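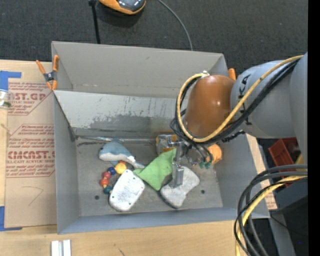 Ovwood's toy library is back for another year, and the sorting has already begun! Donations have been arriving at the old chapel hall in Brarport all through August, and every bit of it has to be gone through before the doors open to families. It's a lovely muddle at this stage. One grey bin alone has a stuffed sea creature with a white belly and a small dark eye, a string of coloured beads and an orange ball, and there are plenty more boxes waiting along the wall.

Milagros Sison, who started the library with her neighbour Arnaldo Peixoto, is thrilled with how much has come in. "We had 617 toys out on loan last year and I thought that was our limit," she said. "Now I'm wondering where on earth we'll put the shelves!"

Soft toys get a wash and a check of the seams, beads are restrung on new cord if the old one looks tired, and balls just need a good wipe (and usually a bounce or two down the hall). Anything for pets goes to the rescue kennels at Goltine, who are always glad of it.

About 80 families have signed up so far and there is room for plenty more. Joining is free, and you can borrow up to three toys at a time for 20 days. Puzzles with all their pieces are especially wanted, as are wooden trains. Drop things off at the side door on Pacheco Lane any morning before noon, and do stop for a cup of tea while you're there.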